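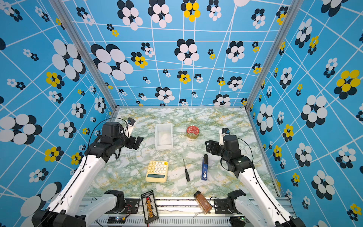
*Both arms on the rail, patterned walls up, test junk on the table*

**Two-arm table build: wrist cables snagging and right arm drifts after a while. Where to start?**

Posted by **gridlock_pete**

Building a two-arm table in a shared workshop (the Irireo space, if anyone here is local). Aluminum frame, rail along the near edge, both arms bolted to that. Three walls. Pretty far along but two things are driving me nuts and I have bench time booked until the end of August, then I have to move it all out.

Problem one. Cables. Each wrist has a black cable looping over it and back down the white link. When the wrist rolls past 90 degrees the loop on the left one grabs the camera bracket. Not every time. Have tried zip ties, velcro, spiral wrap. Spiral wrap made it stiffer so it pushes the wrist around, worse than before.

Problem two. The right arm. Homes fine, picks fine, then after a long session it's 8 mm off at the tray. Always toward the back. Left arm stays put. Same firmware, same gripper, I swapped the power supplies and the drift stayed with the right arm. So not that.

What I run is a dumb pick and place loop, stapler, calculator, spice jar, whatever, into the white tray. Wrote the loop myself on top of Grika (the free one). 113 cycles last night before it missed the tray edge and I hit stop. The spice jar is the worst one, lies on its side and wants to roll, but thats a gripping problem and I can live with it.

Also the walls. The cameras are the small ones on top of the wrists plus one fixed. I used that black/white/yellow flower print on the walls because somebody in another thread said busy backgrounds are good. Marble pattern on the table too. Now wondering if I've made it harder for myself. Is it worth stripping it back to plain?

No budget for new arms. Can print parts, can get stuff cut. Have a dial indicator but havent used it on this yet.

---

**Siyabonga Maluleke**

Do the drift first. Cables after. You may find they're the same problem.

Drift that builds over a session and goes away when you re-home = heat or slip. Doesn't go away when you re-home = something moved mechanicaly. You didn't say which. Check that before anything else.

If it stays after re-home:

- Dial indicator on the base mount, not on the arm. Push the upper link by hand, gently, power off. Needle should come back to where it was. If it doesn't, your base bolts are walking in the rail. Slot nuts in aluminum extrusion do this all the time with a reversing load.
- Take the bolts out, clean the slot, threadlocker, back in. Mark bolt heads with a paint pen across onto the plate. Then next time you just look.
- Same with the rail itself to the frame. Grab the right end and try to lift it. Any click at all, fix that.

If re-homing fixes it:

- Shoulder servo getting warm. Run the loop with the arm parked between picks, long enough to cool a bit, see if the drift takes longer to show up.
- Or horn screw on the shoulder. Had this on a Wilar arm, different make I know, but same idea. One screw not tight, horn creeping on the spline under load, very slow. Cost me two weekends.
- Add a check pose. Every so many cycles touch a fixed pin on the table and log the offset. Ten lines of code. You'll see whether it's creeping or jumping. Creep is heat or horn. Jumps is cable.

That last one is why I say maybe same problem. If the right cable catches once in a while and yanks the wrist, the arm can lose a bit each time. You said the left one snags. Have you watched the right one for a full session?

Cable itself: stop trying to tie it down at the wrist. It needs the loop. Fix it on the link a good way back from the wrist, and again on the camera bracket so it moves *with* the bracket. The slack goes between those two. Loop should stand out to the side, off the top. Print a little horn shape guide, rounded everywhere, no sharp corners. Take the spiral wrap off, bin it.

And roll limits in software. If you dont need past 90, don't let it go past 90. Probably the quickest fix on this page.

---

**benchrat_8**

walls: leave em. depends what you're doing with the cameras tho. if its a learned policy the pattern is fine, might even help, just don't change it halfway thru. if you're doing plain color thresholding then yeah the yellow on the walls and the yellow in the table are going to fight with that calculator. cream and yellow on a mustardy marble, good luck

also put the screwdriver somewhere else until the drift is sorted. skinny metal thing, gripper comes down 8 mm off, you'll chip a finger. did mine on a hex key

---

**maeng_user**

Just get the Maeng cable kit. Fits everything. Fixed all my problems.

> **gridlock_pete:** It doesn't fit these, I looked. Wrong diameter at the wrist.

> **maeng_user:** ok well it fits mine

---

**gridlock_pete** (update)

Quick one, workshop closes in ten min.

Re-homing does NOT fix it. Put the indicator on the right base like Siyabonga said. Needle moved and did not come back. Two of the rail bolts on that side I could turn with fingers. So yeah. Cleaned, threadlocker, paint marks on all of them, did the left side too while I was down there.

Leaving it overnight to cure, will run it tomorow and post the number of cycles.

Roll limit is in. Spiral wrap is off. Guide is on the printer, first one came out with the hole too small, printing again. Going to do the touch pin as well, probably at the back near the corner post where nothing gets put down.

Not doing color thresholding, its a learned thing, so walls stay. Screwdriver moved.

Still want to hear from anyone with a trick for round jars on their side. Tried coming in lower, it just squirts out toward the rail.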